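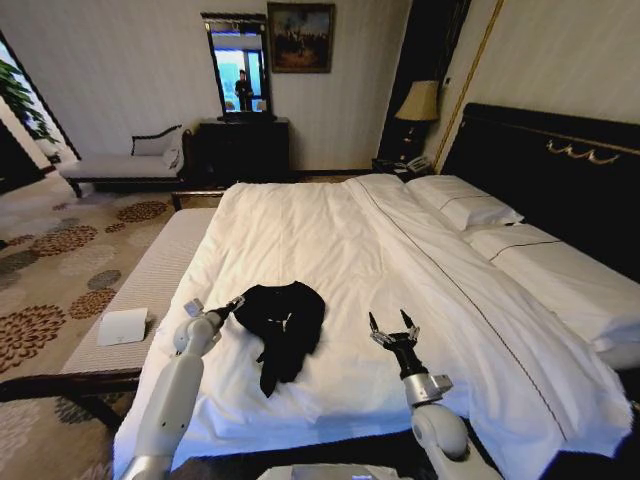 Two arms, one crumpled black garment, one very big bed.

We use cookies to remember your login. OK / Settings

How do I budget for a robot that handles guest clothes and beds?

holanda_housekeeping
I run housekeeping at the Holanda, a small hotel, and my boss wants numbers for a two-armed robot by the end of July. He's thinking of one unit to start, mostly for laying out and folding stuff guests leave on the bed, maybe linens later. I got a quote from Vodside for 1,778 a month on a lease and I have no idea what's missing from it. What should I put in the budget besides the machine? Our rooms are pretty stuffed with furniture, if that matters.

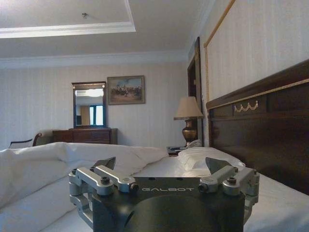

I'd also love to know if I should ask for a trial before signing anything – the sales guy got kind of vague when I brought it up.

lusora_pete
Yes, get the trial! We did one at Lusora and I'd never sign without it now. Ask for 2 weeks in your real rooms, with your beds and your carpet, and write down how many staff hours it eats. Then budget for spare fingertips, someone to call when it stops, and training (we trained 6 people and should've done more). Measure the gap between bed and bench too, ours was tighter than I thought.

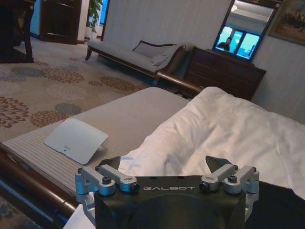 Gripper up close at the foot of the bed, little white card on the striped runner.

Also check if the lease covers shipping both ways. Ours didn't and I was not happy.

tightwad_11
just buy used

sitmont_ops
I'd plan on one task for the first year and price only that. At Sitmont we started with T-shirts and left the duvets to people – big floppy bedding was a whole other quote. 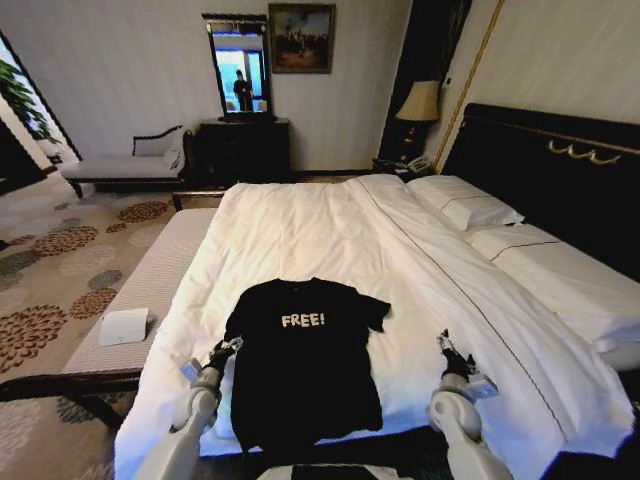
"FREE!" shirt laid flat, a gripper on each side.

Get the support hours in writing.

Comments

mopqueen: Did the quote include insurance? Ask.

holanda_housekeeping: It didn't. Thanks, adding a line for it.

bedknobs: Following, we're pricing one too.

Contact us | Copyright | Back to top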